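December 4, 2025

Up before six. Frost on the inside of the porch window again. I put the kettle on and read the letter from Moradi a second time, and it says the same thing it said last night. They will take the loom back to the shop and replace the brake, but I have to get it there myself, and it won't be back before the end of January.

I called Golshifteh at eight and she said not to send it. Her view is that the brake on a Drollitz floor loom is a drum, a cable and a spring, and that if the warp is slipping it is nearly always the cable. She had the same trouble in November and fixed it with a part from the hardware store. I have 3851 yards of the gray wool left on the big cone and a blanket half done, so I would like her to be right.

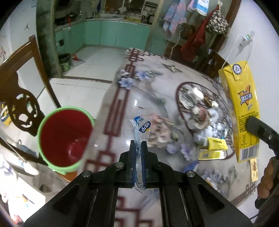
Page last changed: December 4, 2025, 9:47 pm

Took the treadles off first to get underneath. It was dusty down there and I found two of my missing bobbins and a pencil. The cable was frayed where it goes around the drum. I could see it plainly with the flashlight, and I don't know how I missed it in the fall when I oiled everything. Golshifteh was very decent about it on the phone and only said "well, there you are" once.

Drove to Wukena for cable. They had the right thickness but only on a spool, so I bought 12 feet and will have plenty for the next time. The woman at the counter asked if it was for a bicycle. On the way back I stopped at the library to return the Jinlong Gu book on overshot patterns, which I had renewed as many times as they allow. I copied out the two drafts I wanted. The one on page 29 needs eight shafts and I have four, but I copied it anyway.

Lunch was soup. Fatemeh Pakzad came by with the napkins she borrowed for the guild table, all ironed. She says Pemolley is closing its yarn counter and everything natural is marked down, so we may go over together next week. She also says Sepehr is giving up the newsletter, and I hope he doesn't ask me.

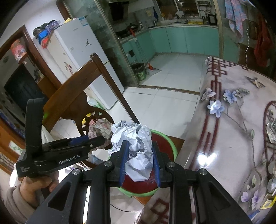

The blanket is for Mali Hughes and I have been going back and forth on the colors for the border. She wanted blue and gray and nothing else when we talked, then wrote to say she might like something warmer. I wound three samples on cardboard before supper. The green with a dark red next to it, like the basin with the dark red inside, is the strongest of them, but it may be too much on a bed. A thin red line inside the green would be quieter. I'll mail her all three and let her pick.

New cable went on after supper. It took two tries because I had the spring hooked to the wrong side. The warp held while I wove six inches, good and tight, and then I stopped. My hands were cold and the light is poor in that corner. The beat is a little heavier than on the old part - I expect that will wash out.

Still have to write to Moradi and tell them not to expect the loom. Need stamps.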